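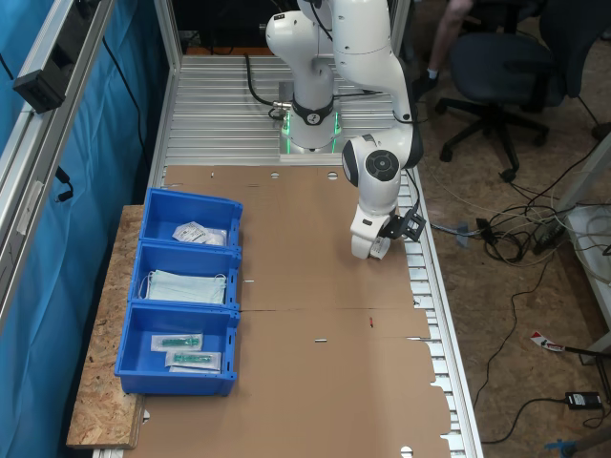

Arm over the cardboard, three blue bins along the left side.

Re: Ivard gripper kit, worth the money?

On Sunday another list member wrote:
> We're looking at the Ivard kit from Prundeck for sorting small
> medical supplies. Has anyone tried it on soft packaging? The sheet
> says 1,000 cycles between finger pad changes.

We have one on loan until the end of October. The counter reads 3,606 and we have changed the pads three times, so the sheet is fair. Setup took 45 minutes, most of it spent on the camera bracket. Masks and flat sealed packets are fine at the default grip setting.

Thin plastic bags need more work. 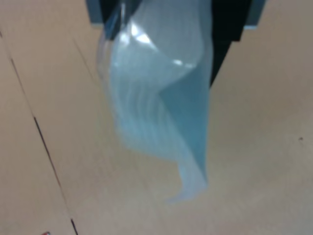
I grip them near the top and lift slowly. With the default speed they swing too much to place well. The Fader add-on gives you a speed ramp for this and costs 129 extra. I would buy it with the kit.

Engelhardt sells a similar gripper, but I haven't used it. I can send my settings file if you want it.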